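Theatre staff board > Kit and working life > Robot lists, what's changed for you?

ustero_nights
Started this because our second robot goes live in April and the rota's already out. Scrub side down from two to one on robot days. Anyone been through it? What do you end up doing all day?

scrubs_and_tea
Been on robot lists 13 months. Less holding, more swapping. Nobody asks me to retract for an hour any more, my back is grateful. But you're on your own down there with the arms and the surgeon's across the room with their head in the console. Talk louder than you think.

Arko
Suturing is where I notice it most. Used to feed every stitch by hand, watch the surgeon's face, know whats coming. Now I watch the screen.
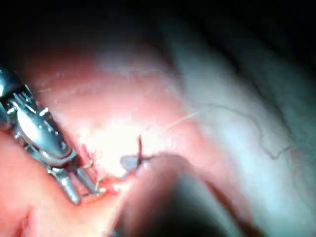 Knot's in, short ends cut, long strand still running off across the tissue, jaws down by the red line. I get all my cues from a view like that. Took me ages to read it.

1. Things I'd ask for before April
- a second screen at scrub height, not over your shoulder
- proper paid time for docking practice, we got one afternoon
- two scrubs for the first 50 cases, in writing

2. Things I wouldn't bother fighting
- where the console goes. It goes where the sockets are

berisha_b
Disagree on two scrubs. We ran 70 with one and a good first assist, fine. Second person just stood there getting cold.

Arko
Fine til you have to undock in a hurry. One pair of hands on the arms, one on the table. Who's doing the counts?

berisha_b
Circulating nurse and me, same as always. Drill it, thats the answer. Not more bodies.

scrubs_and_tea
Drills need bodies tho. We've cancelled three.

vesna_j
Vesna Janevski, rep for our lot. Don't let them change the rota before the training's signed off. Ours went the other way round and the juniors lost out, hardly any of them learn to assist open now. Ask who keeps the open skills up, get a name.

ustero_nights
Ta all. Meeting with Ignacio Barrientos (our manager) on monday, taking the screen and the 50 cases. Will post what he says.

berisha_b
Ask for a stool as well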